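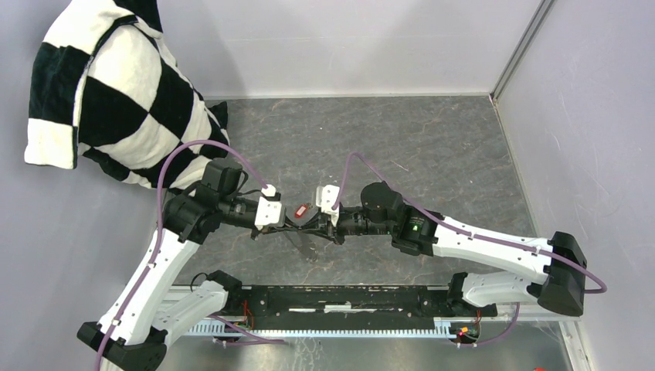

Figure 1. Dual-arm bench cell, grippers near the red object.

Unit 6: Evaluating a Packaged Two-Arm Kit
Course notes, K. Vida

The kit under review is the Grumeck bench cell, sold through Dromska with two arms, grippers and the Ninomero control software. List price is 3,000 for the base package. The enclosure is quoted separately.

6.1 Layout
Both arms mount on the front side of the work surface, so their reach overlaps in the middle. Most small-part tasks are done in this shared zone. Check cable slack at full extension before running any two-arm routine.

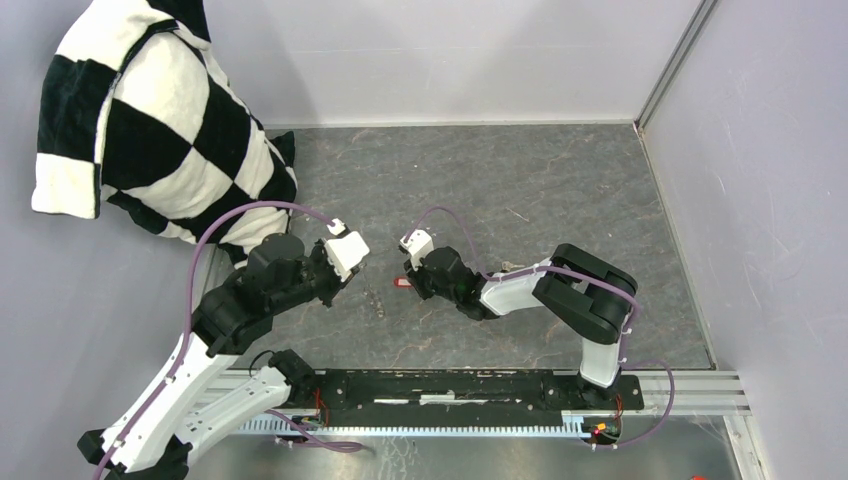
Approach angle matters more for small items than for cloth. A low approach gives a firmer grasp but leaves less clearance for the second gripper. Record both values in the log sheet.

6.2 Trial data
The vendor's trial set holds 1,157 runs, of which 659 are two-arm handovers. Discard any run with a missing gripper signal. Some 100 runs will be lost this way.

6.3 Assignment
Compare the Grumeck quote with the Foley service plan on setup time, spare parts and software updates. Two pages, due in November.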